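Notebook, Gisterport wet lab
3/28/21

Seagrass quadrats, north flat

Finished going through the October set. 80 quadrats laid, 74 usable. The six that dropped out are all from the far end of transect 4, where the silt came up and the tags can't be read against it. I've left them in the sheet with the cover column blank. Please don't fill these in with zeros, Nesrin, the script reads a zero as bare sand.

Cover scored by eye against the printed key, then rescored by Firdevs without seeing my numbers. We agree well on the dense patches and badly on anything thin. Epiphyte fuzz is most of the trouble. I was counting fouled blades as live, she was calling them dead if the colour had gone. Going with hers, and I'll redo mine for transects 2 and 3.

Tanks

Tank 5 salinity had crept up again. Topped off with RO water and checked the refractometer against the standard, which read fine. Lid had been left half open, so evaporation is the likely culprit. Shoots in that tank have brown tips, the other tanks look normal. Moved the light timer so all of them come on together, previously tank 5 was on the old wall timer and running late.

Sediment cores from Fladenville are in the cold room, second shelf, blue crates. They are labelled in pencil on waterproof paper inside the bag as well as on the outside. The marker on the outside is already rubbing off, go by the inside label.

Tide gauge

Plustus logger pulled and downloaded. The clock was slow compared with my phone so I noted the offset on the inside cover of the field book before resetting it. Barnacles on the housing but the port was clear. Scraped it, new O-ring, silicone grease, back in the bucket overnight to see whether it holds. If it leaks we use the Workneh spare, which has the older bracket and needs the longer bolts.

Still to do
- rescore transects 2 and 3
- order more cable ties and pencil leads
- ask Firdevs where the second quadrat frame went
- rinse the dive bags properly, they smell
- copy the tide file to the shared drive, not just the laptop

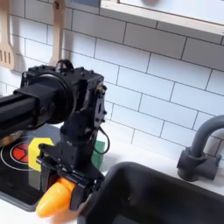
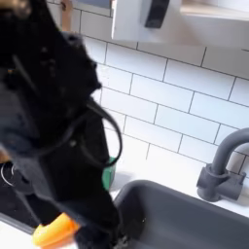
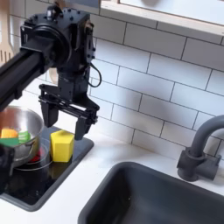
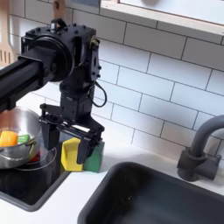
On the replant plots: I would hold off until we know what is going on with the silt. If it is coming off the channel works it will be back, and shoots planted at the seaward end will be buried the same way as the tags. Nesrin wants to put half in on the landward side anyway and treat the rest as a late start. That could work, but then the two halves differ by season as well as position and we can't separate them afterwards. Need to talk it through before anyone cuts mesh.

Boat is booked for the next neap. Take the short stakes, the long ones won't fit under the seat with the cooler in.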